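Nusstead Supper Club — minutes of the April meeting

Friday, 7.30pm, back room at Fenberg Hall 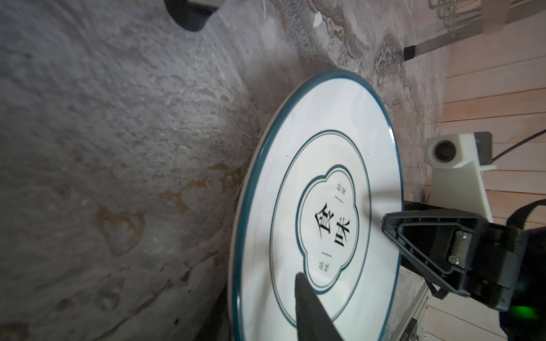

Present were Delali Quansah (in the chair), Waldemar Stępień, Domenica Pichler, Czesław Wilczyńska and me, Rizal Oei, scribbling as usual. We started a bit late as the side door was locked and we all stood round the bins waiting for Waldemar and his key. Delali opened by asking whether everyone was happy with the last minutes. Domenica wasn't, quite — I'd put her down as offering to make the trifle in March when she'd only said she might, so I've changed it to "might". Then we got on to the crockery, which ate up a good half hour. We're short of big serving plates and everyone has a different idea of what we should get. I'm all for the white round sort with the dark teal rim and the two large Chinese characters in the middle, 食 and 味 (food and taste, more or less, and what else do you want on a supper plate?). Czesław would like plain white, so that breakages can be matched. Domenica pointed out that we've never once matched a breakage. No vote was taken but I think I'm winning!

Money. We have enough to get through to the summer, and Delali has moved the float into the blue tin and out of the biscuit tin, so please stop looking in the biscuit tin. Ticket price stays as it is. Waldemar asked if we could do a cheaper one for people who only come for pudding and there was a lot of laughing, and then it was agreed, so there we are. Pudding tickets from May. Delali to work out what to charge.

The big one: the summer supper. Malinowski's have said we can have their long barn again, same terms as last year, and they'll leave the trestles up for us after the plant sale. It seats 100 if nobody minds elbows. Czesław does mind elbows and wants us to stop selling at a lower number, but couldn't say which, so he's going to go over with a tape measure and report back. We had 17 people on the waiting list last time and I hated ringing them, so I'd like us to squeeze if we can.

Menu next. Domenica brought a folder (a whole folder, with dividers) and read us her thoughts. Cold soup to start, then two big shared dishes on each table, one with meat and one without, and something with strawberries after. Waldemar is worried about cold soup in a barn if the weather turns. We said we'd have a hot one up our sleeve, leek and potato probably, and he cheered up. Bread from Jadia as before, but earlier in the day this time, please — last year it turned up while people were sitting down, and I was slicing loaves on my knee behind a hay bale.

Delali read out a letter from a lady whose mother was at the very first supper in 1947. She's found the handwritten menu and would like us to have it. It was rabbit pie and stewed plums! We all thought this was lovely. I'm to write back and say yes please, and ask if she'd like to come in the summer as our guest. Waldemar wants to do the rabbit pie. Domenica said over her dead body. Left for another day.

Leaflets. Czesław had a price for printing 1000 and it was hardly more than the price for half that, but we still have a boxful of the old ones with the wrong phone number on. Agreed to put stickers over the number and use those up first. Sticker evening at mine, bring your own scissors, I'll do soup.

Any other business. The urn is leaking again from the tap end. Waldemar will have a look, and if he can't mend it Delali will ask round for a spare. Someone has left a green cardigan and a very good bread knife in the kitchen cupboard, both now in my hall. Domenica asked if we could please start on time next month and everyone looked at Waldemar, who is getting a second key cut.

We finished at 9.15 and put the chairs back. Next meeting in May, same room, and it's Czesław's turn to bring the milk.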